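Ticket: Tilier box station, uploads rejected with "stream gap"
Project: Zullness
Component: recorder, both arms
Priority: normal
Status: open, workaround in place

Reported
Episodes from the two-arm carton task are being refused by the Prolludeo importer. The operator sees a normal save at the station. The refusal only appears later in the import log, with the code "stream gap, left wrist". Of the last 30 episodes sent, 7 were refused. Right wrist and head streams pass every time.

Setup
Two arms, one each side of the white table, small carton between them. The other items stay along the back edge for all episodes and are not handled. Task text is "close the box". Recorder is set to drop nothing and to pad nothing.

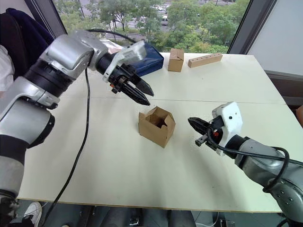
Checked first: disk space, clock offset between the two arm controllers, importer version. All fine. Restarting the recorder clears the fault for a while, then it comes back. Swapping the left and right USB ports at the host made no difference; the gap stayed with the left wrist stream.

Next we compared refused episodes with good ones. In every refused episode the gap falls while the left arm is reaching in to a flap with the wrist turned. No gaps while the arm is parked. Longest gap was 18 frames, shortest was 13. Joint data carries on through the gap without a break, so the controller is not stalling. 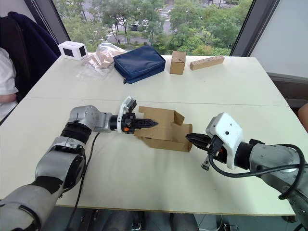 Posted by: Station support, Tilier
Ticket update 2, April

Left wrist camera lead reseated at both ends and given more slack at the last joint. Ran the flap reach by hand-guiding, then by teleoperation. One gap in the first set, none in the second. This points to the lead but does not prove it. A new lead is on order from Kalogeropoulos.

Until it is fitted:
1. Run the stream check after each episode, before resetting the carton.
2. If the left wrist fails, mark the episode "discard" and record it again. Do not trim it.
3. Do not turn on padding. Repeated frames get through the importer and end up in the training set.

The refused episodes are to stay in quarantine. Please do not delete them, as the joint data may still be of use for the arm-only model.

Separate request raised with Prolludeo to show the refusal at the station at save time.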